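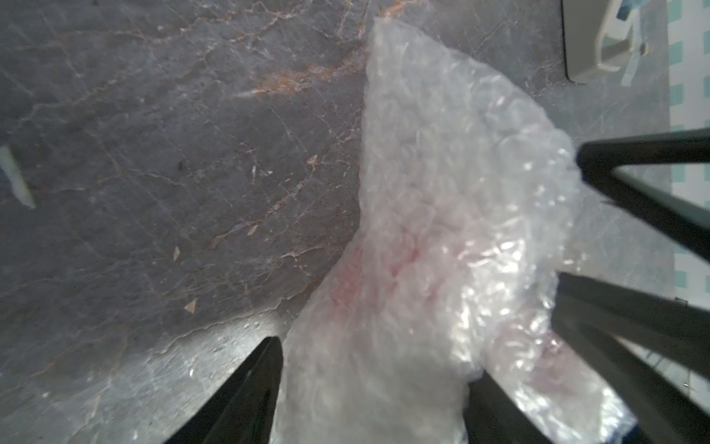

Bubble wrap at the gripper fingers, seen from the wrist camera on the counter cell.

Counter Cell at Flanham: Setup and Care FAQ

By Siriporn Nakpan
7/31/26

These are the questions we get most from people who book time on the counter cell or take over a maintenance shift on it. The cell is one Harketti arm with a Sutier finger gripper and a wrist camera, working over the stone counter. The other cells at Flanham have different grippers, so please don't carry these settings over to them.

Who do I call when it stops?

Ruairí Ó Súilleabháin on day shift, Thongchai Thaweesak on evenings. If neither one answers, press the stop, leave the arm where it is, and write the fault code on the sheet by the door. Don't power cycle it before someone has read the code. The Pongsiri controller only keeps the last fault, and a restart clears it.

How do I start the cell in the morning?

1. Check that the stop button is in and the air line is off the floor.
2. Turn on the controller and wait for the steady light.
3. Wipe the counter.
4. Wipe the camera window with a dry lens cloth.
5. Release the stop and home the arm at slow speed.
6. Run the warm-up program for 20 minutes.
7. Open and close the fingers with nothing in them and watch the tips.

People skip the warm-up when they are behind. The wrist joint is stiff first thing and the arm will place short until it loosens up. You can do your paperwork while it runs, but stay in the room.

What do I wipe the counter with?

A damp microfiber cloth, then a dry one. No vinegar, no glass cleaner, nothing with grit in it. Stone doesn't like acid, and the glass cleaner leaves a film that glares in the camera.

Lint and small crumbs of plastic come off the packing material all day. They won't stop the arm, but they get picked up by the soft wrap and carried back to the finger joints. Wipe between runs if you see flecks.

The veins in the stone keep confusing the part finder. Is the camera broken?

No. The orange and white veins have strong edges, and the finder sometimes takes one for the edge of a part. Clear film makes it worse, as you can see the counter through it.

Load the stone background file before you start. It is called counter_gray and it's in the same folder as the recipes. If someone has moved the arm base or the lights, the file is out of date and has to be taken again: clear everything off the working area, park the arm, and run the background routine from the camera menu. Then save it under the same name. We had several versions of this file in May and people were loading whichever was on top, so please overwrite the old one.

There's a bright haze on one side of the image. What do I do about it?

Usually that's light coming off the polish. Turn down the exposure one step and try again. If that doesn't do it, tilt the lamp toward the wall. Don't tape over the lamp. Someone did, and the tape cooked onto it.

A haze that moves with the wrist is something else, most likely a fingerprint on the camera window.

What grip force should I use for bubble wrap?

Start with the soft recipe. It closes the fingers in two stages: fast until first contact, then slow to the set force. The hold setting in that recipe is 300 on the controller's own scale. It isn't newtons, and Decha Chantharasri would like everyone to stop writing it down as newtons.

Wrap gives a lot before it pushes back, so the first contact reading comes late or comes twice. Raise the contact threshold a little if the fingers keep stopping and restarting on the way in. Don't raise the force to make up for a bad approach. A pouch that slides out at 300 will usually slide out at a higher number too, with popped cells.

Should the fingers come in from the top or from the side?

From the side and low, with the tips just clear of the stone. Coming straight down presses the wrap flat and the fingers close on air. Set the approach height with the feeler card, the blue one in the top drawer. If the card drags, raise the tool 1 step and check again.

For a pouch with something in it, aim below the middle, where the weight is. Grabbing the loose top works for lifting but the pouch will swing, and then the place position is anybody's guess.
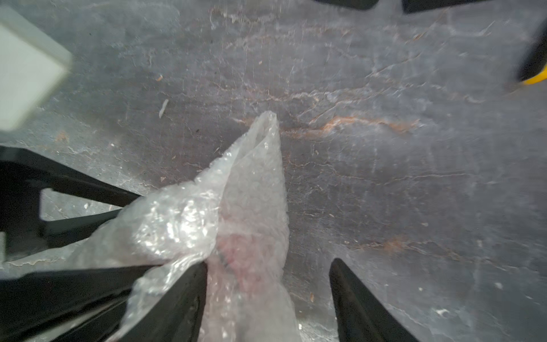
Loose plastic also gets folded over the finger bars, and that's the thing to check before you command a lift. Jog the wrist up by hand a small amount and look at the live view. If the wrap is lying across a finger or has gone down between the bars, open the gripper, back out the way you came in, and go again. Opening at height with film caught on a bar tends to drop one side first.

Can I pull wrap out of the fingers by hand?

Yes, with the stop pressed and the air off. Both. The gripper holds pressure for a short while after the stop, and it can still close. Wait for the gauge to drop. Pull in the direction the finger points and never across it. Use your hands, not a knife. There are cut marks on the old pads from people being in a hurry, and film catches in every one of them.

If a strip has gone into a joint and won't come, take the finger off. It's quicker than picking at it.

How do I take a finger off?

You need the 4 mm hex key and a clean tray.

Park the arm in the service position, press the stop, shut off the air, and wait for the gauge. Support the finger with one hand. Back out the two screws at the root, the outer one first. Slide the finger straight off the pin. The pin is loose in its hole on purpose and will fall, so keep the tray under it.

Mark which position the finger came from. They look alike when they're off, but they've worn to their own pins and they don't like being swapped.

Clean the pin and the bore with a dry cloth. No oil. Put it back in reverse order, snug both screws by hand, then set them with the torque driver that hangs on the service cart. It's preset. Don't turn the collar.

How often are the fingers checked?

The tips are looked at every day during startup. A full check of pins, screws, and pads is done every 1000 cycles. The cycle count is on the second page of the controller screen, bottom line. Write the count in the log when you finish, and reset the service counter, not the total. Two different buttons, badly placed. The service one is on the left.

At the full check, replace a pad if you can catch a fingernail on it. Shiny is fine. Chipped isn't.

The gripper closes but one finger lags. Is that wear?

It can be. Look at these in order:

Film or lint in the joint. This is most of them.
A screw that has backed out at the root.
A kinked air line at the wrist. Turn the wrist through its range and watch the line.
A dry or scored pin.

If it's none of those, the cylinder is probably going and that's a job for Ruairí. A finger that lags on soft packing will still seem to work, so it's easy to leave it. Please don't. It pushes the part sideways and the load ends up on the other fingers.

What has to be clear of the arm before I run?

Anything that isn't part of your job. The back and sides of the counter are inside the reach of the arm even if your program never goes there. The recovery move does go there: after a fault the arm lifts, swings out to the side, and comes home, and it takes the same path every time regardless of what you were running. If an item has to stay on the counter, enter it as a keep-out block in the controller and run the recovery move once at slow speed to be sure.

Keep the fingers off the stone itself. Dragging them wears the tips, and grit under a tip can mark the surface.

How do I know the wrist camera is still lined up?

Run the card check once a week, or after any bump. Put the printed card on the counter in the taped corner and start "card check" from the camera menu. Pass or fail comes up on the screen. On a fail, clean the window and run it one more time. On a second fail, check that the bracket screws haven't worked loose, tighten, and do the long calibration.

The fingers are always in the camera's view and they're supposed to be. They look soft because the focus is set past them. Please don't refocus the lens to sharpen them up. Zdzisław Ostrowski spent a morning undoing that one.

Can I change a recipe?

Copy it first and put your initials on the copy. The originals are locked now, but the copies aren't, so don't edit somebody else's. Old copies get deleted at the end of the month unless they're listed on the sheet.

How should I leave the cell at the end of the day?

Gripper open and nothing in it. Arm in the park position. Air off, controller off, cloths in the bin and not on the counter. Fill in the log even if nothing went wrong. Write "no faults" and your initials.

Where are the spare parts?

Pads and pins are in the gray cabinet, second shelf. Fingers come from Sutier and take a while, so tell Decha when you open the last one. Lens cloths are in the top drawer with the feeler card.

Related pages
Stop button and air shutoff: where they are on each cell
Pongsiri controller fault codes
Long camera calibration, step by step
Booking time at Flanham
Sutier pad replacement sheet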